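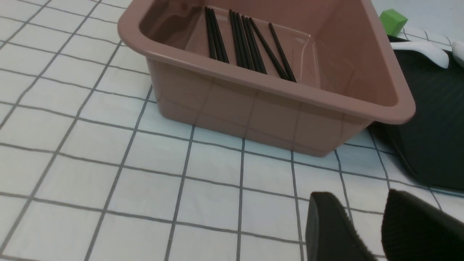

Trefor Phillips objected at the August review that a student team should not be scored on thin objects before it could handle thick ones. We kept the order of tasks as it was. The Trostley course gives each team 60 minutes of arm time per session, and the chopstick task takes up the first 30.

Figure 3. Wrist view in the chopstick task, with the tub on the tiled bench top and both gripper fingers at lower right.

4.2 Chopstick task

Teams taught the motion by hand guiding and then ran their own controller. A trial counted as a success if one chopstick was lifted clear of the rim and held for 5 seconds. Lifting two at once was logged as a separate outcome, as the Hughes team had asked during the pilot.

Across the term the teams logged 287 trials. Most failures came at the approach, where a finger met the wall of the tub before it reached the bottom. The near rim also hides the lower ends of the chopsticks from the wrist camera, as in Figure 3, and the Pluleck team dealt with this by aiming at the visible upper part of each stick. Their grasps were off-centre and the sticks tended to swing. The Trukier team moved the wrist higher before each attempt, which cost time but gave fewer collisions. Section 4.3 compares the two approaches.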